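Rallavik R4 float level gauge

I've been selling tank gauges for longer than I care to admit, and the R4 is still the one I reach for when someone rings up with an ordinary storage tank and an ordinary budget. It's a float and tape gauge, nothing fancy, with a clear dial you can read from the ground without squinting.

You get four metres of tape as standard and a choice of two housings, painted or stainless. I'd go stainless if you're anywhere near the sea - the painted one is perfectly good inland, but salt air is hard on it. Both take the Saritus transmitter if you want readings sent back to the control room, and you can add that later on (plenty of people do!).
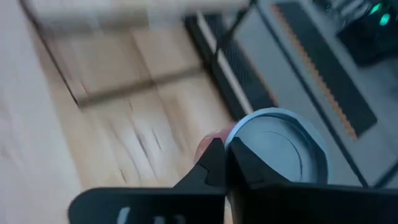 Light blue-grey, with a rounded rim.

Fitting is a two-person job, mostly down to the weight of the guide wires. If you've already got an old Wandach gauge up there you're in luck, as the R4 uses the same bolt pattern and you can keep your existing flange. Do check the gasket while it's all apart, though.

Please don't order this one for pressurised tanks. You want the Shirima for those, and I'm happy to talk you through the sizes.

Price: £1,188 plus VAT, painted housing
Stainless housing: price on request
Spares: tape, float and gasket kits kept in stock
Prices last checked July 2021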